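Tova wraps first round of hand-held gripper trials

ULTHORPE, January — The automation firm Tova has finished the first round of a trial comparing 2 hand-held grippers for collecting training data in ordinary homes.

The grippers, from suppliers Fu and Cenik, were used on tabletop jobs such as moving bowls and clearing mats. Operators recorded 3382 attempts over 6 weeks. Tova said 98 were thrown out because of tracking errors, most of them on shiny or clear items.

Both tools use two facing fingers with soft pads. The Cenik model is lighter, but its pads wore down faster and had to be changed twice. The Fu model held its calibration longer between charges.

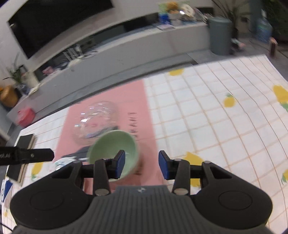
One operator said wrist strain mattered more to her than pad wear, and that by the end of a shift she would take the lighter tool every time. Tova plans to add a weight limit to the next round, which will also test two controllers. Results are due in the spring.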